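Brudley House Family Lodging: Progress Report to the Pudham Fund

Reporting period: October through April

Summary

Brudley House gives a place to sleep to people whose relatives are patients at the regional hospital. The grant pays for the night desk, the laundry contract and part of the rent. In this period we provided 2,515 guest nights. Most guests were parents of children in treatment, followed by husbands and wives of surgical patients. The average stay got longer, mainly on account of a small number of families who were with us for most of the winter.

We met the occupancy and night desk targets. We did not meet the target for follow-up calls, and the section on that explains where it stands.

Guest nights and referrals

Referrals come by phone or fax from the hospital social work office. During the period 198 households were referred. Not all of them stayed. Some found a relative in town, some patients were discharged early, and in January we had to turn families away for several nights in a row when the house was full. Those families were sent to the Brullent motel on the highway at our negotiated rate, and the difference was paid out of the emergency line in the budget.

The waiting list is now kept by the night desk in one shared log. Before November it was kept in two places, and at least one family was called twice while another was missed. Imre Kelemen rewrote the intake sheet so the date of referral and the date of first contact are on the same line. The hospital office has asked for a copy to use on their side.
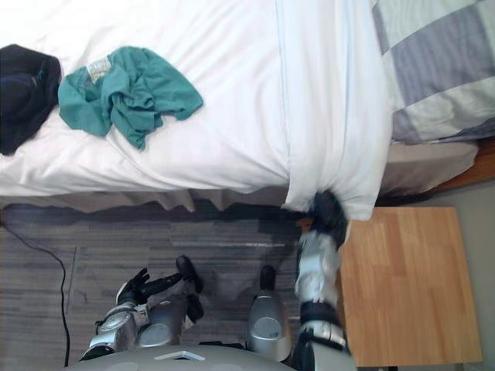

Bed with white sheet and striped duvet.

Linens and laundry

The old laundry contract ended in December. We took three bids and went with Nyitrai, which was not the lowest but was the only one that would pick up on weekends. Bags go out at 7 a.m. and come back the next afternoon. There were two short deliveries in the first month and none after that.

We retired a large part of the old sheet stock over the winter. The fitted sheets had lost their elastic and the pillowcases no longer matched in size. Replacement stock is charged to the supplies line, which is close to fully spent. We do not expect to ask for more this year.

Lajos Takács does a shelf check at the end of each month. His figures are in the attached workbook on the second tab.

Night desk

The desk has been staffed every night of the period. Two people left and were replaced, both within the month. Training now takes three shifts, up from one. The extra cost is small and we think it has helped, particularly with late arrivals. Hospital transfers often reach us after 11 p.m. and the guests are tired and have not eaten. The desk keeps soup and bread on hand, paid for by a local donor and not by this grant.

Guest feedback

Comment cards are left in the rooms, and up to 40 came back each month. Most thank the staff by name. The complaints were about parking, the noise of the ice machine on the second floor, and too few places to put things in the rooms. The parking problem is not ours to solve, but we have written to the hospital again. The ice machine has been moved to the basement.

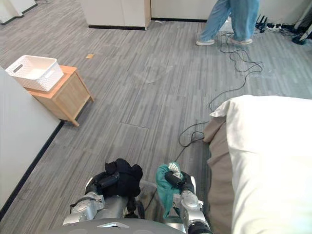
Nightstand with white storage basket.

Follow-up calls

The grant agreement asks us to call each household once, four to six weeks after they leave. We reached a little over half. The main cause is that phone numbers were taken down at check-in by hand and could not always be read later. A second cause is staff time. Calls were assigned to the day manager, who also covers the desk when someone is sick.

Starting in May, calls will be made by Ildikó Sárközi on a fixed afternoon, and the number will be read back to the guest at check-in. We will report the result in the fall. 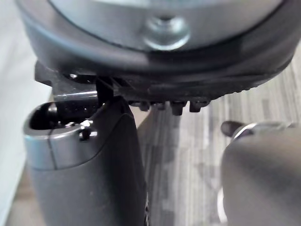
Géza Gulyás

Spending to date is slightly under budget. Rent and utilities are on plan. Wages are under because of the short gaps at the night desk. Supplies are over for the reasons given in the linens section, and the emergency line is over because of January. We ask the Fund to approve moving the unspent wage amount to cover both. Dezső Szabó has prepared the transfer form, and it is signed and attached. The heating bill for April had not arrived when this was written and is shown as an estimate.

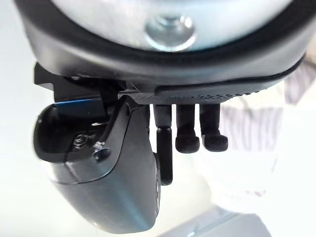
Plans for the next period

Repaint the stairwell and the upstairs hall.

Renew the motel agreement before the winter, with a set number of rooms held in January and February.

Meet with the hospital social work office to agree on what happens to a referral when the patient is moved to another unit. At present the referral lapses and has to be sent again, and families lose a night over it.

Finish the fire door work. The inspector passed the ground floor and wants new closers on two doors upstairs.

The next report is due in November.

Related reports
Brudley House: Mid-Year Budget Note
Brudley House: Night Desk Staffing Review
Pudham Fund: Reporting Schedule for Current Grants
Laundry Contract: Bid Comparison
Family Lodging: Report for the Previous Period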